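Drying citrus and apple slices in a home oven

Cut size decides drying time more than oven temperature does. Lemons go in as rounds, apples as rounds or chunks. Keep the thickness the same across one tray, or the thin pieces will scorch while the thick ones stay soft in the middle.

Preparation
Wash the fruit in warm water and wipe it dry. Trim both ends off each lemon and pick out the seeds with the tip of the knife. Leave the peel on. Apples can be peeled or not; peel adds color but dries tougher. Drop cut apple into 3 cups of water with a spoonful of lemon juice for 7 minutes, then drain on a towel.

Oven
Set to 152 °F if the dial goes that low. Many ovens stop at 170 °F, in which case prop the door open with a wooden spoon and check with a separate thermometer. Lay the pieces on a wire rack over a tray, not touching. Turn them once at the halfway point. Lemon rounds take most of a day. Apple chunks take longer than apple rounds of the same weight and should be kept on their own rack.

A batch of 308 g of trimmed lemon filled one rack in the Tikolik countertop oven used for these notes. Asanka Majumder runs the same load with the fan off and adds two hours.

Testing
Let a piece cool before testing it. Warm fruit always feels softer than it is. A lemon round should snap or bend stiffly. An apple chunk should feel leathery, with no wet spot when torn across.

Conditioning
Fill a clear container two-thirds full, close it, and shake once a day for a week. If the inside walls fog, return the batch to the oven for an hour. Mold on any piece means the whole container is thrown out.

Storage
Keep in the dark, below 70 °F. Label with the fruit and month. Lemon cut in October holds its color until almost spring; after that it turns brown but is still fine for tea.

Work surface
A pale, smooth covering shows juice and stray seeds at once. Wipe it between fruits and let it dry before the next tray.
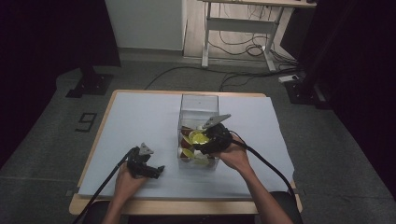
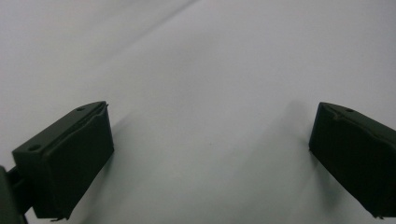
First picture: lemon slices and apple chunks in a clear open-top box.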